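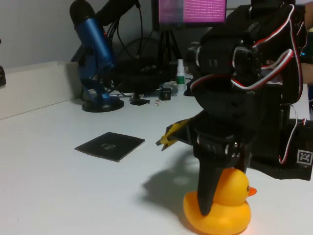
Celent is seeking participants for a study of whether machines can yet take on ordinary household and shop-floor chores. The study, named Jaltalo, asks people with no technical background to judge and guide robot arms through short tasks such as tidying a desk, sorting returned goods and restocking a shelf. Early tasks are deliberately modest. Bringing a gripper down on a rubber duck, with a microphone stand and a spray bottle standing on the same desk, raises most of the questions that a crowded kitchen counter does: where to take hold, how hard to press and what must be left alone.

The present call follows a first round held in April at our Čierny site, for which 371 people applied. Sessions last three hours and include a short introduction, a period of guided practice and a written questionnaire. Participants will be asked to state which chores they would hand over to a machine today – and which they would not.

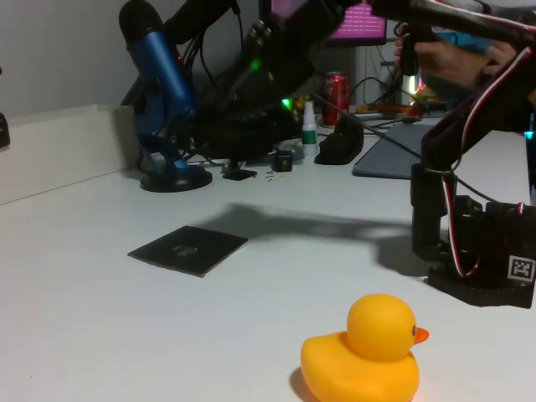

Nitard, having taken part in the first round, wrote that the arm was slower than any child at clearing a table, and that the study should say so plainly. The comment has been taken up in the new questionnaire, which now asks for a direct comparison with a person doing the same work.

Applicants must be 18 or older and able to attend in person. Experience in cleaning, retail, warehousing or home care is welcome but not required. There are 66 places in this round. 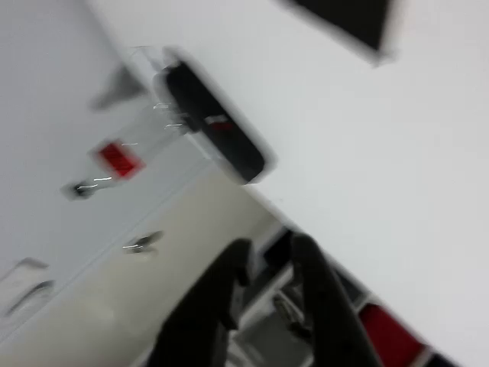
Places will be assigned so that home and shop-floor work are equally represented. Those selected will receive written confirmation, a consent form and directions to the site. Participants may withdraw at any time – no explanation is needed.

Applications should be made on the form available from the Jaltalo study office and should include a statement of no more than 1,000 characters on the chores the applicant does most often. The call closes at the end of June 2018.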